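September 22, 2020
by Mingxuan Fan

Handout 3: Reading a vendor's simulation package

Bring this to the lab session along with the Dretwood license terms. I want you to have read both before we open the software.

The product is the Heveo two-arm starter kit from Korkance. What you get for the license fee is a simulator, a set of ready-made tabletop tasks, a controller and a results sheet. What you do not get is a robot. The arms are sold separately and the brochure is vague on when they ship. So the question for this unit is narrow: if a small lab paid for this kit today, what would it know afterward that it did not know before?

Start with the task the sales deck leans on most, moving fruit from a cutting board to a tray. Korkance lists it under "household manipulation." I would list it under pick and place with two soft-looking shapes. The fruit is a pear and a lemon, the tray sits right beside the board, and the cloth is white enough to make any segmentation method look good.

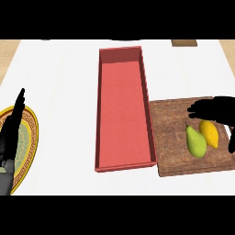
Stojan Vlachou's reply, when I sent the unit out for comment, was that I'm being unfair to the kit. A beginner needs a task that can be finished in an afternoon, and in Stojan's view a messy table teaches you about mess before you've learned anything about grasping. Fair enough as teaching. The trouble is that the brochure doesn't sell it as teaching. It sells it as evidence that the controller is ready for kitchens.

Now the numbers. The results sheet gives a success rate of 91 percent over 146 runs of the fruit task. Before you copy that into a report, look for the following, and write down the page where you found it or the word "missing."

- What counts as success. Fruit in the tray, or fruit touched, lifted and released anywhere over it?
- Whether both pieces have to be moved for a run to count.
- How far the starting positions vary between runs. I could not find this.
- Whether failed runs were restarted and left out of the total.
- Which version of the controller was used. The sheet says "current."

The second deck, from February, mentions 723 runs and gives no rate at all. I asked Korkance if the 146 are a subset of those. The answer I got was a link to the brochure.

Then there is the matter of two arms. The kit costs a good deal more than the single-arm version, and the case for it is "coordinated bimanual skill."
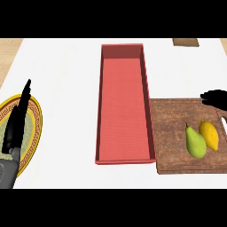 Coordination has a meaning, and you should hold vendors to it. Handing an object from one hand to the other is coordination. So is steadying a bowl while the other hand stirs. Two arms mounted at the same table are two arms. In the fruit task the left hand stays over the plate with its fingers up while the pear and lemon lie at the other side, under the right arm's end of things, and I can't see what the first arm adds to that layout. If you think the plate is part of the task, find the sentence in the manual that says so. I looked and gave up.

Physics settings deserve an hour of your time as well. Open the contact parameters and note the friction value for the lemon. Then lower it by half and run the task again - same controller, same seed. If nothing changes, ask what is holding the fruit. Some packages attach an object to the hand once the fingers are close enough, which is fine for planning studies and useless as a claim about grasping. The Halilović package we used last term at least had a checkbox for it.

For the write-up, two pages. State what you would buy, if anything, and what you would ask for in writing first. "It looked smooth" will be returned to you unread.

Comments

Snežana Nedeljković: The friction test is a good one. Can we use a different seed if the default one crashes? Mine does on the lab machines.

Mingxuan Fan: Yes, but note it in the write-up, crash included.

Tihomir Hoxha: We bought the single-arm version. The tasks are dull but the logging is better than you make it sound. I'd take it over building our own again.

Kastriot Nedeljković: Still waiting for a straight answer on shipping dates - if anyone has one, please post it here.

Contact the course office | © 2020 Mingxuan Fan | Back to top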